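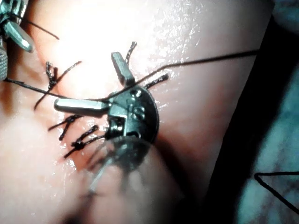 The Bench Rules: writing a code of practice for robotic suturing

Robotic suturing on a practice pad is not covered by the rules that govern the operating theatre. No patient is involved, the instruments have often been retired from clinical use, and the pad costs less than lunch. For most of its history the work has been organised by habit. Each bench had its own way of deciding when a needle driver was worn out, what counted as a completed stitch and who was permitted to clear a fault.

The Grarkham code is an attempt to put those habits on paper. It was drafted over one winter at the Grarkham training centre in Dunne and has since been taken up by Fladari, which runs suturing benches for both human operators and automated controllers. The current edition has 48 clauses. Most are short, and several are dull by design.

Part A deals with instruments. A needle driver used on the bench must carry a log from the day it arrives, whatever its previous life. Every use is recorded, along with any change in jaw alignment, cable tension or grip. The code does not set a fixed number of uses before disposal. It sets a test: the closed jaws must hold a standard thread under a stated load without slip, at the start of the session and again at the end. An instrument that passes the first test and fails the second is withdrawn, and the session is marked as affected.

That last requirement drew the most objections during drafting. A slipping jaw late in the day can spoil hours of records, and operators did not want good work flagged on account of one bad reading. The clause was kept. The wording now allows individual stitches to be cleared by a second reviewer, provided the reviewer did not operate the instrument.

Part B covers the pad. Silicone pads vary in stiffness between batches, and a pad that has been stitched along one line behaves differently when a second line is placed close beside it. The code asks for the batch number, the position of the incision and the count of previous lines. Fladari buys its pads from Stulix and records the batch on the mounting plate as well as in the log, a practice the next edition is expected to adopt. Surface lubricant is permitted, but its type and the time of application must be written down.

Thread is treated in the same part. Cut tails are left in place until the line has been assessed, as tail length is one of the scored items. Loose clippings are removed between lines and not during them. Thread wound on a jaw is acceptable while a knot is being formed. Thread caught in a wrist joint is a fault, and the arm must be put into a safe hold before anyone reaches in.
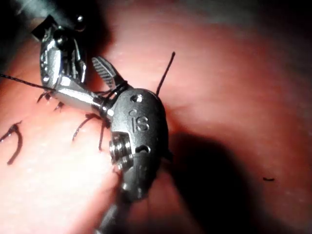

Does the code apply when a person is operating the arms and no automated controller is running?

It applies in full. The hazards at the bench are the same in both modes, and records from human operators are often used later to assess automated ones, so the code requires the same log, the same grip test and the same scoring for each.

Part C sets out what happens when something goes wrong. A stop may be called by anyone in the room. After a stop, the arms are held, the needle is located by eye, and the operator states its position aloud before motion resumes. If the needle cannot be located, the session ends. Restarting by clearing the fault at the console alone is prohibited, including for faults known to be spurious. Early drafts carried an exemption for those. It was removed in March after 2 drafting members reported that their benches had come to treat nearly every fault as spurious.

Part D concerns records. A review of the first year under the code covered 3,425 stitches at the Dunne benches. Of these, 137 were excluded, mainly for missing pad data. Grip test failures accounted for a small share. The finding has shifted attention from the hardware to the paperwork – the log sheet has been redrawn so that a session cannot be opened until the pad fields are filled.

There are gaps. The code says little about lighting, although glare on a lubricated pad can hide a knot from a camera and from a reviewer working from video. It does not define an acceptable stitch for curved surfaces, where entry angles change along the line. It also leaves the qualifications of reviewers to each site, and the sites differ.

A working group is preparing text on lighting first. The draft proposes a fixed lamp position for each bench and a reference pad with a finished line of knots, checked on video before the first session of the day. Comments from sites using the code close at the end of the quarter, and the scoring tables for curved pads will follow in a separate annex.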